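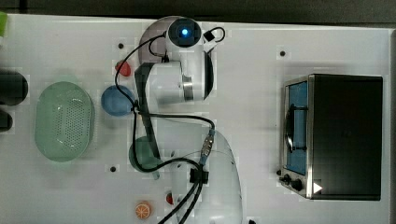 **Issue 185** | Food & Home | December

# The Long Simmer

My grandfather made one sauce, and he made it from a recipe that took up nine lines on the back of a feed-store receipt. Line four was "wait." Line seven was also "wait," underlined, as though he'd had trouble with it himself.

I mention this because I recently spent four days at a cooking retreat in Waltomitz, a hill town with one bakery and a great many stairs, learning to make a meat sauce from a man who considers my grandfather's version hasty. His name is Gualtiero Morelli. He is seventy-one, he wears a cardigan at the stove in all weather, and he'd like you to stop stirring.

"You stir because you are nervous," he told me on the first morning. I had been holding the spoon for under a minute.

There were six of us in the class. Two were sisters from Ohio who had split the cost of a rental car and were no longer speaking about the mileage. There was a retired dentist, a young couple on what they described as a pre-honeymoon, and Lino Amato, who grew up three streets away from the kitchen and had signed up because his wife said his sauce was worse than his mother's. His mother lives upstairs from them. She had packed him a lunch.

## Onions before breakfast

We started at seven. Morelli believes in onions early, before anyone has had enough coffee to form an opinion. He cuts them small, drops them into a heavy pot with more olive oil than I'd use in a week, and turns the flame down to a setting I hadn't known stoves came with. Then he reads the paper.

Forty minutes later they had collapsed into something soft and gold, and the kitchen smelled like every house I've ever been glad to walk into. I have been browning my onions for twenty years in the time it takes to open a can of tomatoes. I kept this to myself. The dentist, who was braver, said he usually gave his five minutes, and Morelli patted him on the arm the way you'd pat someone at a funeral.

Carrot and celery went in next, then the meat: a coarse grind of pork shoulder and beef chuck, which he buys from Palumbo, the butcher at the bottom of the stairs. Palumbo's is open until the meat runs out, and if you ask what time that is you'll be told. You'll be told "when it runs out."

The wine came after that. A whole glass for the pot and, I noted, a whole glass for the cook, at 8:40 in the morning.

## The middle part

Nothing happens in the middle part. I want to be clear about this for anyone considering the trip. You put the tomatoes in, you set the lid a little crooked, and you have five hours to fill with strangers.

The first day, we were terrible at it. The pre-honeymooners kept lifting the lid. One of the sisters asked about the Wi-Fi and was sent out to pick bay leaves, and by the time she came back with enough for the whole province, she'd forgotten what she wanted to look up. I walked down to the bakery and back up again, all 185 steps of it, and found the sauce exactly as I'd left it, only a shade darker and a little more pleased with itself.

By the third day we had learned to sit. The dentist turned out to play a decent hand of cards. Lino told us about the winter his mother refused to make the sauce at all, over a matter involving a borrowed ladder, and how his father tried to make it himself and produced something the dog walked around. The sisters made up over a plate of bread and oil. I shelled beans that no one had asked me to shell.

I did try, once, to speed things up. At home I own a Gekel pressure pot, a gift, and I asked Morelli whether it might do the same job in an hour. He thought about it for longer than I expected. "It would be hot," he said finally. "And it would be sauce."

## Home again

I came back through Indport with a bag of dried bay leaves and a plan to cook this way every weekend. You can guess how that has gone. My kitchen is small, my neighbors are close, and five hours of simmering on a cold afternoon brings people into the hallway to ask questions.

Still, I've made it four times. The second batch was the best, probably because I fell asleep on the couch and couldn't interfere. I've served it over wide noodles, over polenta, and once over toast while standing at the counter in my coat.

If you want to try it, here's the whole thing as Morelli gave it to me, with my conversions.

### Morelli's sauce

*Serves 8, or 4 with sensible leftovers*

- 3 medium yellow onions, chopped small
- 2 carrots and 2 celery stalks, same size as the onions
- 3/4 cup olive oil (yes)
- 1 pound coarsely ground pork shoulder
- 1 pound coarsely ground beef chuck
- 1 glass dry red wine, plus the other one
- 2 large cans whole tomatoes, crushed by hand
- 2 bay leaves
- Salt

Cook the onions in the oil over the lowest heat you have for 40 minutes. Add the carrot and celery and give them 15 more. Raise the heat to medium, add both meats with a good pinch of salt, and cook until the liquid is gone and the meat starts to catch on the bottom. Pour in the wine and let it boil away. Add the tomatoes and bay, bring everything to a bare simmer, and set the lid on crooked.

Leave it for five hours. Check it once an hour and add a splash of water if it looks tight. Stir when you check – once around the pot, then put the spoon in another room.

Salt it again at the end. It keeps four days in the fridge and is better on the second, according to Lino, whose mother has now tasted his and asked him what he did with the celery.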